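Mouse, Meet Pad: Gallery from the Kukimano Collection
Posted December 9, 2022 in Field Notes, Vorkis project

Back in March the plan for Kukimano fit on a sticky note. Get a gripper you can hold in your hand, put a camera on it, have people do ordinary things with it in ordinary places, and feed the results to the model until it picks up the habit. The sticky note had nothing on it about how long it takes to do ordinary things on purpose. We have since learned.

The set now stands at 2,794 examples. I'd like to say each one is a small window into human skill. Most of them are a computer mouse.

The mouse job is the one everyone asks to start with, as it sounds easy. A mouse and a mouse pad are on a table. Pick up the mouse with the tool, put it on the pad, let go. Anyone who has owned a desk can do this by hand while eating a sandwich. With two fingers and ribbed pads it becomes a matter of some concentration, and you find yourself holding your breath over a piece of office equipment.

We ask for 100 examples per person before they move on to another job. By the thirtieth or so, people develop opinions. There are side grabbers and there are front-to-back grabbers, and the two schools do not mix at lunch. The model gets both, and can make up its own mind.

A few house rules, for those joining from the Tabrizi team:

Leave the clutter where you found it. A table with one object on it teaches the model about tables with one object on them. Packets, bottles, stickers and cards can all stay.

Move the mouse between takes. A lazy operator puts it down in the same spot every time, and the model, which is lazier still, will notice.

Open the fingers all the way before you go in. Going in half open and hoping is how we got most of the reject folder.

If you fumble, finish anyway. Mark it as a fumble in Zernley and carry on. Please don't label it "creative," which is what 2 of you have been doing.

The table in the courtyard gets used a lot, on account of the daylight and the plant. I'm told the plant adds visual variety. It also adds a bit of dignity, which this line of work can use.
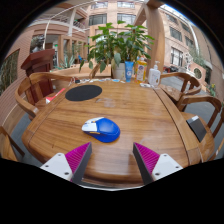 Same table, same blue mouse, same plant keeping an eye on things.

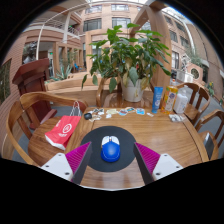

Fingers wide, mouse on the pad. A good picture to keep in mind when someone asks what we want.

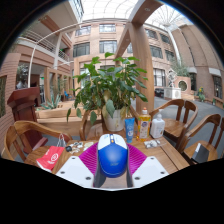 A firm hold, one magenta pad to each side. Score one for the side grabbers.

Next on the list is sorting out the labels. Zernley gives every take a start and an end, and at the moment "end" depends on who was holding the tool. Some people stop when the mouse touches down, others when the fingers open, and a dedicated few only when they've backed off and admired the result. We're settling on fingers open and clear of the object. Old takes will be trimmed to match, by hand, by me, with a great deal of coffee.

After that we do 2 new jobs, cups onto saucers and caps onto pens. The caps are going to be awful. I tried a few on my own desk and put ink on the tool, the desk and a shirt I liked. Those takes are in the set too, under "fumble."

If you want a slot, the sign-up sheet is on the Kukimano page. Mornings are filling up first. Bring your own coffee and charge the tool when you're done with it. The last person on Tuesday didn't, and the next one spent a good part of the session standing next to an outlet.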